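Visit to the Stelska open day

Stelska opened its building on McKinnon Road to visitors for one afternoon in August, and we went over from the Zekeo office. Doors opened at 1:30. We signed in, got a sticker and were put in a group of 4.

The ground floor is the arm lab. Two arms were running a bin-sorting demo, slow but steady. The staff member at the bench said the arms are the easy part and most of the budget now goes to demonstrations recorded by people with hand-held grippers. Stelska keeps 300 pairs out with home collectors, and each one sends in sessions from their own rooms. The target for this year is 3,000 hours.

Upstairs we saw the review stations, where recordings are checked before they go to training. Session 344 was up on the big screen, from the small objects set. Jewelry is one of the harder categories, we were told, as chains and bead strings catch on each other and a wide finger pad has trouble picking out one piece. 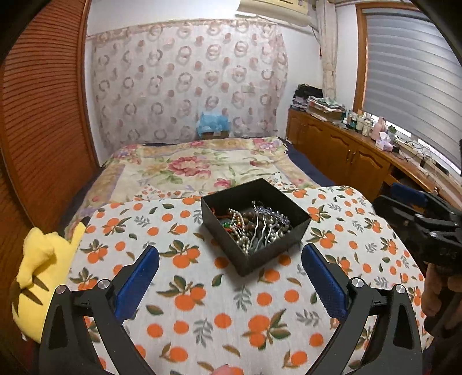 Jaxon Sandhu asked whether home recordings were worth the trouble when a studio could turn out cleaner ones. He said Stesar had tried the studio route and its models did badly once they left the building. The reviewer said they still record some tasks in house, mainly for calibration.

After that came a short session where visitors could try a gripper on blocks and cups. The line was long and we only got one turn each. Parking is behind the building, entrance from the side street. Coffee was free.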